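Matte gray in a small room: notes on coating the laundry floor

The laundry room in the Brornon Street house has a concrete slab of 121 square feet. The previous owners had put down a gloss floor paint that peeled in front of the washer and stayed firmly attached everywhere else. I recoated it in April and have lived with it long enough to write down what I would keep and what I would change.

Removing the old paint

I tried a chemical stripper first, on a test patch by the door. It softened the top layer and left the primer. After a second application the primer came up in places, and I was left with a residue that had to be neutralized and rinsed twice. I stopped there and rented a floor grinder from Wibisono, the rental yard off the county road. The grinder took off everything in one pass except a strip next to each wall where the head could not reach. I did the strip with an angle grinder and a cup wheel, which took longer than the rest of the room.

If you rent the same type of machine, ask for the dust shroud and check that the hose fitting matches your vacuum before you leave the yard. Mine did not match. I made an adapter from a rubber plumbing coupling and two hose clamps.

Moisture

I taped a square of clear plastic to the slab overnight in two spots. Both were dry on the underside in the morning. The tape test is a crude one and will miss a slow vapor problem, so I also looked up the age of the slab and the drainage work done on that side of the house. Neither gave me a reason to pay for a proper test. With a slab below grade I would have paid for it.

Choosing the coating

I narrowed it down to two products. Cetis is a one-part water-based coating in a satin or a matte finish. Mevton is a two-part epoxy, also water-based, with a limited working time once mixed. I bought Mevton in matte, in the dark gray, and ordered enough for two coats plus touch-up.

The color decision deserved more time than I gave it. Dark matte gray hides scuffs well and hides dust badly. Lint, plaster crumbs and spilled detergent all show up as pale specks, and a matte surface gives you no glare to lose them in. A medium gray would have been the better choice in a room that produces lint for a living. 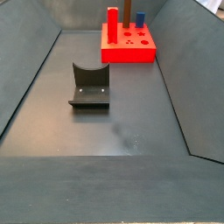
Light matters as much as pigment. The fixture in the laundry room had a warm bulb when I looked at the sample card, and the gray looked close to brown. I have since put in a 4000 K panel and the same floor now looks slightly blue. Look at the card under the light you are going to keep, flat on the floor, and again in the morning if the room has a window.

Application

I cut in the edges with a two-inch brush and rolled the rest with a short-nap cover. The first coat looked uneven as it went down and leveled as it dried. I waited a full day before the second. Three things went wrong:

I mixed the whole kit at once. By the time I reached the water heater the material was dragging on the roller, and there are faint streaks in that corner which catch the light from the door. Half batches would have avoided this.

I left the masking tape on until the second coat had cured. It took a thin line of coating with it along the baseboard.

I did not sand between coats. The first coat had picked up a few bits of grit, and they are now permanent.

The slab slopes slightly toward the drain. I had expected the coating to run and it did not, even where I put it on heavy.

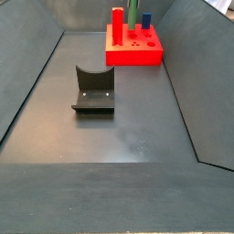 Cost and time

The total was a little under 600 dollars. The epoxy was the largest item, followed by the grinder rental, then vacuum bags and grinding cups. The stripper was money wasted. I worked on it over one long weekend, starting Saturday morning with the grinder, and kept the washer disconnected for the following week.

Maintenance so far

I vacuum with a soft brush head and damp mop with plain water. The bottled floor cleaner I had in the cupboard left a film that dried in arcs, so I quit using it. Rubber-backed mats are reported to stain some epoxies, and I have kept them off this one. The feet of the washer sit on small squares of hard plastic.

There is one chip, from a dropped wrench, near the drain. I filled it with leftover material from the second tin and the patch is a shade glossier than the surrounding floor. The pantry slab is next, in the lighter gray, in half batches.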